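Bratoton Wrist Kit (pair), for two-arm home builds

Posted Tuesday, August 1, 2023 by Sølve Isaksson

Print this page | E-mail this page

Back in stock, 90 sets this time. Left and right wrist plates, cable clip, two sets of grip pads, bolts, one spare bolt bag. No arms, no hands, no motors. People keep ordering this thinking arms are included. They are not.

What it's for: home and shop builds where the hand has to pick up soft stuff. Shirts, towels, socks, paper. Hard parts are easy, any gripper will do a block. Cloth slides, bunches up, gets under the fingers. The ribbed pads help a lot with that. Not magic. Thin shiny fabric still gives trouble, slow the close speed down and try again.

Fits the Jelon arm, both sizes. Fits Dalen arms from January on, older Dalen needs the adapter ring (seperate item, 2 in a bag). Does not fit Plirier, please stop asking, the bolt circle is wrong and drilling it out cracks the plate.

Tidying job at the bedside, clothes on the bed and a basket on the floor:

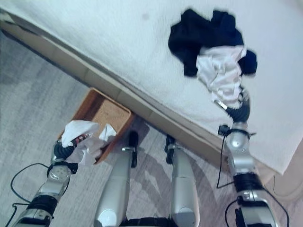
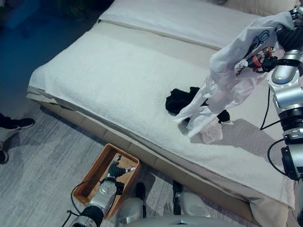

Basket height matters more than you'd think. Low basket means a long reach down and the wrist gets close to its stop. If yours stalls there, move the feet before you touch the software. Eilif Rønning spent a whole weekend retuning his when all it needed was a half step closer. He says hi.

Cables. Leave a loop at the wrist, big enough for a full turn both ways. Then clip it. Too tight and you pull the connector out on the first long reach, too loose and it drags over the bed and catches on the laundry. Check by hand with power off. Turn, look, turn back, look. Then do it again with the elbow bent.

Fitting order, because the sheet in the box has steps 3 and 4 swapped (reprint coming):

Power off, battery out.
Plate on, bolts finger tight.
Run the cable thru the clip.
Now tighten, going across and not in a circle.
Pads last. Press and hold, leave overnight if you can.

Takes an evening for the pair if you've got a shared bench and somebody else's good hex keys. Longer on the kitchen table.

Pads. We ran a pair to 2000 closes on cotton shirts before the ribs went smooth on one side. Towels are rougher, swap at 600 if that's mostly what you do. Wipe with a damp cloth, no solvent, it lifts the glue. Lint builds up at the base of the finger, old toothbrush works.

Known problems:
- Left clip in the first batch is a hair narrow. File it or write to us for a new one.
- Squeak after a few weeks. Dry ring, tiny bit of grease, tiny.
- Paper and tissue get pinched fine but dont always let go. Open wide, small shake, then lift. Still working on a better answer.

Settings file for cloth is on the download page, same one for both arms. Start with the slow profile. Go fast later if you must. Keep a hand on the stop button and keep kids and dogs out of reach of the arms, a wrist with a plate on it hurts.

Also no, you don't need matching pads left and right. Plenty of people run new on the busy hand and the old ones on the other. Works fine.

Shipping Mondays and Thursdays. Returns ok if the pads are still on the backing. Used pads we can't take back, used plates we'll look at. Shop builds ordering more than a few sets, write first, Eilif packs those by hand and likes a warning.

Questions go to the shop address, put "wrist kit" and your arm model in the subject or it ends up in the wrong pile.

This site uses cookies to remember your cart. OK | Settings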